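Cahier de manip – collecte aux pinces à main, tâche « flacon »
Jeudi 23 avril 2026
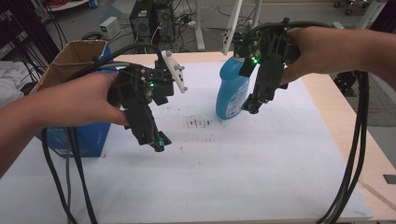
Poste de collecte, vue de tête : les deux pinces de part et d'autre du flacon bleu, voyants verts allumés, carton à gauche.

Je reprends le cahier après plusieurs jours de notes sur des bouts de papier, que je recopie ici tant que j'arrive encore à me relire. Merci à Naa d'avoir laissé son propre résumé dans le dossier partagé, il m'a bien aidé à remettre les choses dans l'ordre !

Rappel pour Gavin, qui rejoint le projet Jultau en cours de route : on compare deux façons d'apprendre la même tâche bimanuelle. La première série, faite en janvier, vient de la téléopération classique. La seconde, celle d'en ce moment, vient des pinces tenues directement à la main, avec la vue de tête en plus. Même politique, même réglage d'entraînement, même évaluation sur le robot ensuite. Ce qui m'intéresse, c'est de savoir si la vue de tête compense le fait qu'on n'a plus les angles articulaires du bras, seulement la pose de la pince et son ouverture.

Où on en est : 200 démonstrations enregistrées, 188 gardées après relecture. Les 12 écartées l'ont toutes été pour la même raison, une perte de suivi sur la pince gauche, avec un saut de position bien net dans la trajectoire. J'ai d'abord soupçonné la synchronisation et j'y ai passé une matinée entière, pour rien. Kirsty a regardé les courbes par-dessus mon épaule et m'a demandé tout bonnement comment je tenais le poignet. Elle avait raison, les sauts arrivent quand je couche trop la pince gauche vers l'intérieur en fin d'approche. En la gardant plus relevée, plus un seul saut sur les derniers essais de l'après-midi. Je ne crie pas victoire, il faudra vérifier avec d'autres mains que les miennes, Kamran a un geste beaucoup plus ample que moi.

Sur le geste lui-même, quelques remarques pendant que c'est frais. On a tendance à aller trop vite, parce qu'on sait très bien attraper un flacon et que la main part toute seule. Le robot, lui, suit mal ces accélérations au rejeu. Je compte maintenant dans ma tête pendant l'approche (Agnes trouve que ça s'entend, tant pis). Il faut aussi arriver avec les deux pinces presque en même temps. Quand l'une touche nettement avant l'autre, le flacon pivote et on passe le reste de la démonstration à se rattraper. J'ai gardé exprès quelques-uns de ces rattrapages, ils me paraissent utiles à l'apprentissage, mais je les ai étiquetés à part pour qu'on puisse les retirer si on change d'avis.

Les câbles, encore et toujours. Celui de la pince gauche tire un peu sur le poignet dès qu'on s'éloigne du bord de la table, et au bout d'une heure on compense sans s'en rendre compte. Ça se voit dans les données : la pose de départ dérive lentement au fil de la séance, jamais beaucoup, mais toujours du même côté. J'ai pris l'habitude de reposer les pinces et de refaire le zéro entre deux blocs. Il faudrait une potence, ou au moins un guide au-dessus du poste, j'en reparlerai à Kamran quand il sera revenu de chez Omden.

Premier entraînement lancé hier soir sur les 188, lot complet, identifiant 2435. Les courbes de perte se ressemblent beaucoup avec et sans la vue de tête, ce qui m'a un peu déçu sur le moment. Au rejeu hors ligne, par contre, la version avec vue de tête prédit nettement mieux l'instant de fermeture. Sans elle, la politique ferme en avance, surtout à droite. Mon hypothèse, à prendre avec prudence : les vues de poignet perdent le repère de distance au dernier moment, quand l'objet remplit tout, et la vue de tête garde les deux pinces et l'objet ensemble. Naa pense plutôt à un décalage d'horodatage sur la pince droite. On peut trancher assez facilement en décalant artificiellement le flux et en relançant, je m'en occupe.

Pour les noms de fichiers, s'il vous plaît, restons sur la convention Urquhart, tout en minuscules et sans espaces. J'ai encore trouvé deux séries nommées à la main, et le script de conversion les saute sans prévenir.

À faire avant l'évaluation sur robot :
– relancer l'entraînement avec le flux droit décalé, puis comparer l'instant de fermeture
– un bloc de démonstrations par Kamran et un par Agnes, poignet gauche relevé
– ajouter un message d'erreur au script de conversion
– voir avec Kirsty si on peut réserver le bras deux jours de suite
– retrouver les réglages de janvier, qui doivent être sur l'ancienne machine, dans le dossier emetti

Gavin, si tu lis ceci avant moi demain matin, commence par refaire le zéro des deux pinces et note les valeurs sous cette entrée.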